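Gallery: teaching Grudico to see a table
Posted by Fiachra Corrigan, July 26, 2023

Grudico is the perception half of what we do at Irside. Adomaitis is the planning half. They are separate programs, written by separate people, and for most of the winter they were barely on speaking terms. The job they share sounds modest: look through the wrist camera, decide where the tabletop is, decide whether anything is standing on it, and tell the planner how far apart to hold the fingers on the way down.

Retno Pelupessy wrote the first surface detector in January, and on her own desk it was superb. Her desk is matt grey. Then we took it to the workshop at Waltescombe, which has nice pale tables and strong lights overhead, and Grudico began reporting objects with great confidence. It found a long thin one running across the grain pattern. It found a round one made entirely of glare. Adomaitis, being obliging, planned a grasp for each.

Most of the spring went on persuading the software that bare wood is allowed to be shiny. We tried turning the exposure down, which made the glare smaller and the black fingers vanish altogether. We tried masking out the brightest pixels, and the planner took the hole in the mask for a hole in the table, and refused to go near it.
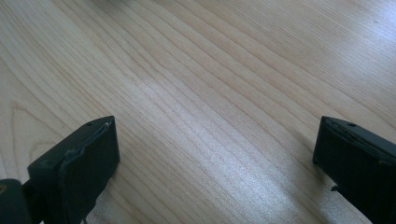
What we settled on is duller and works better. Grudico now keeps a short history of 24 frames and asks whether a bright patch stays put on the surface as the camera moves. Reflections slide about. Mugs, on the whole, do not. The check adds 2 milliseconds per frame at 60 frames a second, and Retno would like it known that she had it down to less before I added the logging.

The finger mask was the other sulk. It used to be a fixed outline, drawn by me one afternoon with a steady hand and a great deal of optimism. It assumed crisp edges. Gripping pads wear and fray, and every stray bit of rubber outside my outline was promptly classified as cargo. The outline is now refitted at start-up with the fingers wide open, and it has a margin.

Next on the list is a proper replay tool, so that we can run the last 100 recordings through a new build before lunch instead of overnight. Retno has a version that opens the files in the right order – closing them is still under discussion.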